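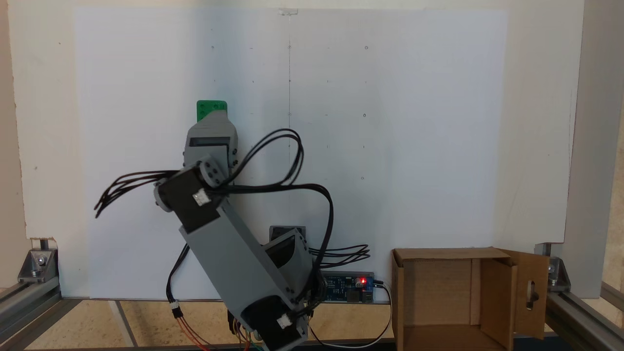

1/ Learning to bake rye bread, a thread

OK so a few of you asked how the sourdough thing is going. It's going! I gave up on white loaves in the spring and switched to rye, and I'm never going back. Long thread, get a snack.

2/ My starter is named Skovska. She lives on top of the fridge in an old pickle jar and she's fed every night before I brush my teeth (yes, I have forgotten, yes, she forgave me).

3/ The recipe I keep coming back to is from Nadine Obeidat, who taught the evening class I took. 411 grams of dark rye, 278 grams of starter, salt, caraway, water until it looks like wet cement. She never gave us a number for the water and I was so mad about that at first!

4/ Do NOT knead it. I kneaded my first one for twenty minutes and got a sticky mess up to both elbows -- had to open the faucet with my chin.

5/ Smooth the top with a wet spoon, dust it with flour, then wait for cracks. When the flour looks like a dried-up lake bed, it goes in the oven.

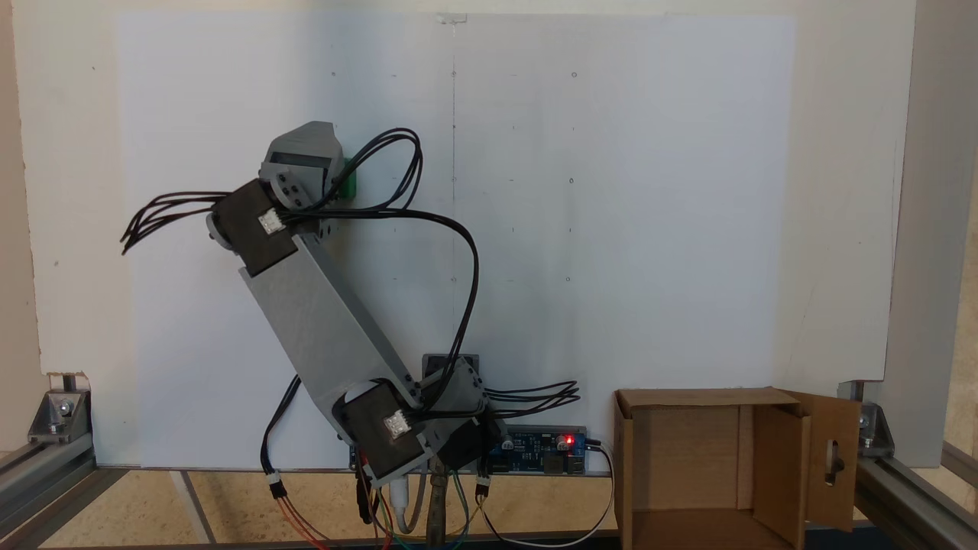

6/ And then you have to leave it alone for a whole day before you cut it, and this is where I fall apart every single time. Cut it warm and the middle is gum. I know this. I did it again last week.

7/ Flour question, because it always comes up: I buy the coarse stuff from Bhardwaj, the little grocery by the bus stop. The supermarket bag works too, it just drinks less water, so go easy.

8/ What to put on it: cold butter and radishes. Or pickled herring if you're my dad. My friend Maysoun Saab does cream cheese and fig jam and I was rude about it until I tried it. Sorry Maysoun, you were right, send more jam.

9/ Next up is a pumpernickel for December, the kind that sits in a low oven overnight. If anybody has a lidded pan they don't use, I'll trade you two loaves and a jar of Skovska's kids.

10/ Oh, and for whoever asked about freezing -- slice it first!! I froze one whole and had to saw at it with a bread knife for my breakfast.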